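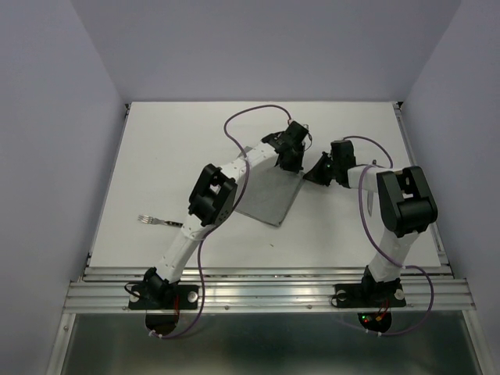 Two white arms over the table, grippers nearly touching

Thread: Brirngate musical, is the touring cast any good?

matinee_moth
Saw that Brirngate is going out on tour with Omolara Ekwueme back in the lead. The press release calls it "the role she was born to play". She did it for 18 weeks at Noltdale and I thought she was fine. Fine! Am I missing something?

rowG_regular
You saw her on a Tuesday, didn't you. I went twice and the second act was a different show. Her big number had people standing.

matinee_moth
People stand for everything now. They stood for Grirnell, and half of that was out of tune.

stagedoor_kev
Grirnell had a sound problem, be fair. My worry is Efe Ugwu directing. His last one looked lovely and had no story in it. Has anyone seen proof he's rewritten the ending, or is that just what the publicist says? 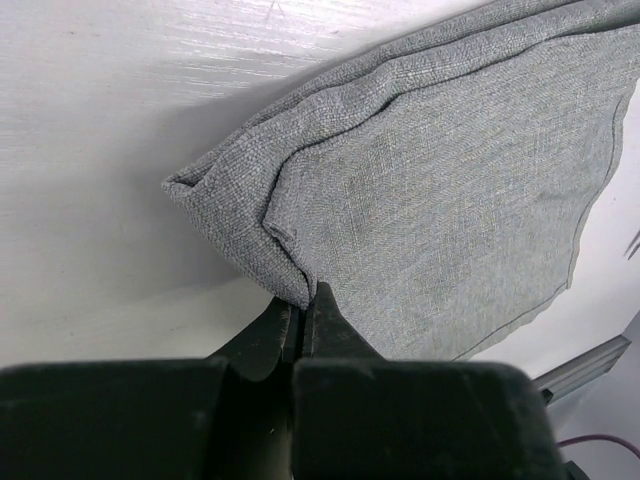

Grey woven cloth, folded over at the corner

rowG_regular
He said so in the radio interview. Two new songs and a shorter first act.

stagedoor_kev
So the publicist says it and the director says it. I'll wait for the reviews.

pitviolin
I played a few dates at Noltdale. Omolara never marked a rehearsal, she sang full out every time. The ending was weak though, the cast knew it too. No idea about the new songs.

matinee_moth
That's more use than the press release, thanks. Still not paying premium prices for a maybe.

rowG_regular
Your loss. I've booked the balcony at the Hegde.

stagedoor_kev
Balcony at the Hegde, good luck seeing anyone's feet.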